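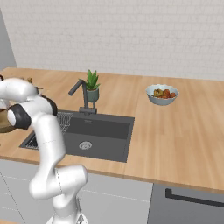
Tamara Polishchuk writes that her car sits in an unheated garage from Monday to Friday, that the starter turns more slowly every weekend, and that she has already been sold one new battery without any improvement. She asks what can be checked at home before paying for a second.

Most of it can. The notes below apply to an ordinary 12-volt lead-acid battery in a car with a gasoline or diesel engine. Hybrids and electric cars also carry a 12-volt battery, but the procedure for those is in the owner's manual and should be followed as printed.

Tools

Digital multimeter with a fused 10-amp DC range
Battery charger, 2 amps or higher, with automatic cutoff
Wrench for the terminal clamps, usually 10 mm
Terminal brush or a strip of medium abrasive cloth
Baking soda, water, an old toothbrush
Safety glasses and gloves

Resting voltage

Leave the car switched off overnight. In the morning, open the hood before doing anything else and put the meter on the battery posts themselves, with the probes on the lead and clear of the clamps. At room temperature a full flooded battery reads 12.6 volts or slightly more. At 12.4 it is partly discharged and should be charged. Below 12.2 it has been losing charge for some time, and leaving it in that state hardens the sulfate on the plates. AGM batteries read a little higher at the same state of charge.

A reading taken straight after a drive is useless. The surface charge raises it by several tenths of a volt.

Terminals

Remove the negative clamp first, then the positive. Refit in the reverse order. Have any radio code on hand, and leave the driver's window open an inch on cars that lose their window settings.

White or blue-green crust is neutralized with a tablespoon of baking soda in a cup of water. Keep the solution out of the vent holes. Brush, wipe with a damp rag, dry completely, then clean the inside of each clamp until the metal is bright. The inside face of the clamp is the part that carries the current, and it is the part usually skipped. Tighten until the clamp cannot be twisted by hand and stop there. Posts are soft.

A thin film of petroleum jelly goes on after the clamp is tight.

Voltage drop on the ground side

Set the meter to DC volts. Put one probe on the negative post and the other on a clean bolt on the engine block. Have a helper crank the engine and read the meter while it turns. Up to 0.2 volt is acceptable. Half a volt means a bad ground strap or a corroded connection at one end of it, and a new battery will make no difference to that. Repeat on the positive side between the positive post and the starter stud if the stud can be reached safely. Keep sleeves and leads away from the belt.

Charging voltage

With the engine idling and the lights off, most older alternators hold between 13.8 and 14.7 volts. Switch on the headlights, rear defroster and blower. The reading should stay above 13.5. Cars with a battery sensor on the negative clamp vary the output deliberately and may show less for minutes at a time — check the service data before condemning the alternator.

Parasitic draw

This is the test that answers the question at the top. Something in the car is taking current while it is parked.

1. Switch everything off. Open the hood and the driver's door, then close both latches with a screwdriver so that the car takes them as shut. Release them with the handles before closing anything.
2. Lock the car and put the key well away from it.
3. Move the red lead to the 10-amp socket on the meter. Connect the meter in series between the negative post and the negative clamp. Do not start the engine or switch on the ignition with the meter in circuit, or the fuse in the meter will blow.
4. Wait. Modules go to sleep in stages, and an hour is a sensible allowance.
5. Read the current. Under 50 milliamps is normal on most cars.

A draw of 200 milliamps takes 4.8 amp-hours a day, or 24 amp-hours over five days. That is close to half of a small battery, and it fits the pattern of a slow start every Saturday.

If the figure is high, pull one fuse at a time and watch the meter. The reading drops when the guilty circuit is opened. Leave the fuse box lid off before the waiting period starts, so that nothing is woken by opening a door. Write down each fuse number as it comes out. Common causes are a glove box lamp that stays on, a trunk latch switch, a phone adapter left in a permanently live socket, and an aftermarket stereo or dash camera wired to the wrong feed.

Return the red lead to the volts socket as soon as the test is over. A meter left set for amps and then placed across the battery is a short circuit.

Charging at home

Charge with the garage door open and no flame or grinder in use nearby. Connect the clips before plugging the charger in, and unplug it before taking them off. On a car with a battery sensor, the negative clip goes to the chassis point given in the manual.

A 2-amp charger left on for 6 hours returns less than 12 amp-hours after losses. It will top up a healthy battery but will not recover a flat one, which needs a full day or longer at that rate. Never charge a frozen battery. If the case is bulged, it goes to the recycler.

A car that sits all week with a normal draw can be left on a maintenance charger with a float stage. Run the cord where it cannot be pinched by the hood.

When to replace

Charge fully, rest overnight, and measure during cranking. A drop below 9.6 volts with clean terminals and a fully charged battery points to a worn battery, and a load test at a parts counter will confirm it. Match the group size, the terminal layout and the type. A car fitted with AGM from the factory gets AGM. Some cars also need the new battery registered with a scan tool.

Tape a card inside the garage cabinet with the resting voltage, the cranking voltage and the draw, and add a line each January.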